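March, late evening

Second day with the Lindholm gripper. The Trurex came off before lunch and is back in its box, and I have put the adapter plate in there with it so it doesn't wander off again. The bolts on the Lindholm want doing up in a cross pattern and the manual doesn't say so. I did them in order round the ring, got a slight tilt, and had to start again.

Kept the task the same as yesterday so the numbers can sit next to each other: blocks and two plates, 25 picks a set, 200 picks in all before I write anything up. The rectangular ones are easy and both grippers manage them. What I want to know is how near the table the fingers can go before the controller complains.
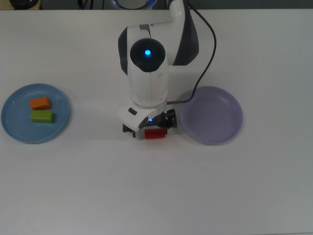
*Red block on the bare table. Orange and green on the blue plate.*

Set the force to 10 on the Triltano controller, same as for the Trurex. At that setting the Lindholm closes more slowly but I had fewer blocks twisting on the way up. Tried it at 4 and lost too many, so went back. The Triltano screen still shows the old gripper's name whatever I do. I have written to them.

The first set took longer than it should have because I had left the old tool length in. Every approach was high. Changed it, ran the set again and crossed out the first page.

Tea, then the round shapes. I had been putting these off. A cylinder on its side rolls if one finger gets there before the other, and the Trurex was poor at it.

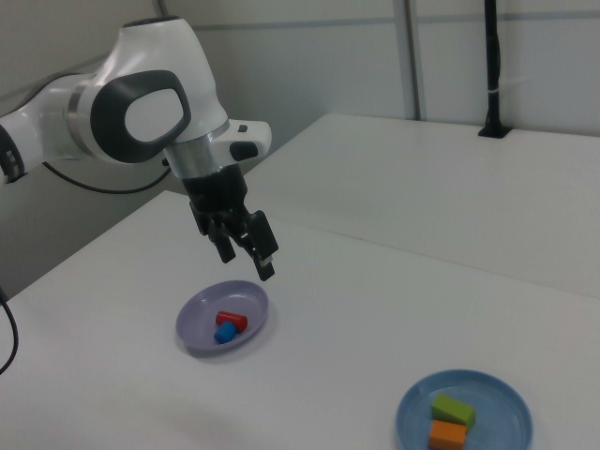 *Gripper beside the lavender plate, cylinders on it.*

When two are touching there isn't much room to get a finger between them. I tried coming in square to the long side and then turned a little, and turned is better. I'll make that the standard approach, and do the Trurex again the same way to be fair to it, which means swapping the two over once more. Not looking forward to the bolts.
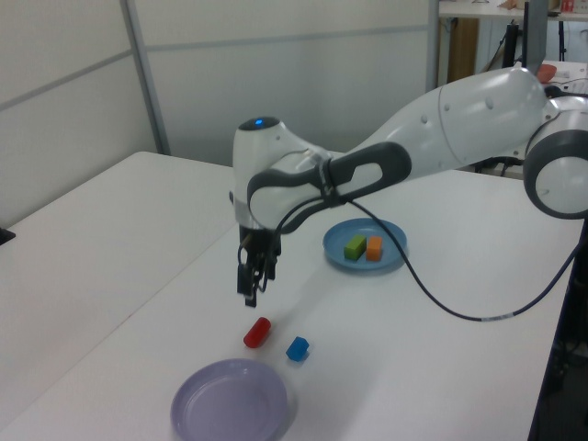
Buviswood want the comparison by the end of the month and they asked for cable routing as well as grip. I haven't given it much thought until now. The cable runs down from the wrist and lies across the tabletop in a long curve, and I don't like it down there with the blocks. A clip halfway along the arm might do it. I'll try one tomorrow with a bit more slack at the wrist, and write down how far the last joint can turn before it pulls.

Backed up the logs at ten past nine. Need more 4 mm bolts.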